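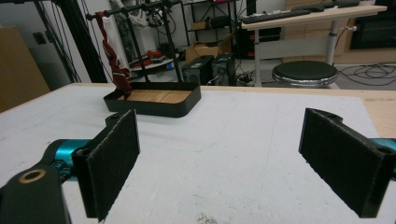
4. Preparar a bancada e começar o turno

Esta secção destina-se a quem trabalha na bancada com a ferramenta de pinça manual e a quem organiza os turnos. Pressupõe que a instalação do programa Cida (secção 3) está concluída e que cada pessoa já tem a sua conta.

4.1 Antes de ligar

1. Limpe o tampo branco com um pano seco. Os riscos antigos não afetam o trabalho; as migalhas e os restos de fita, sim.
2. Verifique as almofadas escuras dos dois dedos. Algum desfiado nas bordas é aceitável. Se a almofada se soltar da placa, pare e troque o par.
3. Abra e feche a pinça 3 vezes, sem objeto. O movimento deve ser igual dos dois lados.
4. Pouse o tabuleiro preto no tampo, com o fundo de madeira virado para cima.
5. Afaste os cabos do chão da zona onde vai pôr os pés.

Cuidado: não passe a mão entre os dedos enquanto outra pessoa segura a ferramenta.

4.2 Registar uma tarefa

1. Inicie sessão no Cida com o seu nome. Não use a conta de um colega, mesmo que já esteja aberta.
2. Escolha a tarefa na lista do dia. As tarefas do projeto Gretbridge aparecem em primeiro lugar.
3. Execute o movimento à velocidade a que o faria à mão.
4. Se falhar, pouse a peça, marque «repetir» e recomece. As repetições não contam para a avaliação individual.
5. Ao fim de 500 registos, o programa fecha o lote e pede uma revisão.

Nota: a revisão é feita por alguém que não tenha participado no lote. Na unidade de Ometti, a escala de revisores é mantida por Kirsten Vigfúsdóttir.

4.3 O que muda no posto de trabalho

Quando a célula automática entrar em serviço, a arrumação dos tabuleiros deixa de ser feita à mão no turno da noite. O turno da manhã mantém-se como está até setembro. As funções passam a ser as seguintes:

— Operador de bancada: regista tarefas novas e corrige as que a célula não consegue completar.
— Revisor: aprova ou devolve lotes.
— Apoio: troca almofadas, verifica cabos e abre pedidos de reparação.

Ninguém passa a uma função nova sem 8 horas de acompanhamento. As horas contam como trabalho normal e são lançadas na folha com o código 7.

Nota: o ritmo da célula não serve de referência para o ritmo das pessoas. Se um chefe de turno pedir o contrário, anote o pedido no livro de ocorrências.
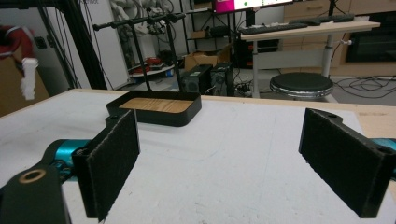 Venkatesh Subramaniam pediu que ficasse escrito neste ponto que, no primeiro mês, o turno da noite fez mais correções do que arrumação, e que o cansaço era outro: menos braços, mais atenção. Sugeriu trocar de função a meio do turno. A sugestão foi aceite e consta do passo 2 abaixo.

4.4 Rotação e pausas

1. Combine a rotação no início do turno e escreva-a no quadro.
2. Troque de função a meio do turno. Quem esteve na bancada passa à revisão de um lote alheio, ou ao apoio.
3. Antes de cada pausa, pouse a ferramenta com os dedos abertos e termine a sessão.
4. Se sentir dor no pulso, pare e avise o apoio. A tarefa fica em espera e pode ser retomada por outra pessoa.

Cuidado: não deixe a ferramenta na borda do tampo, mesmo por pouco tempo.

Para pedidos de almofadas e outras peças, ver a secção 6.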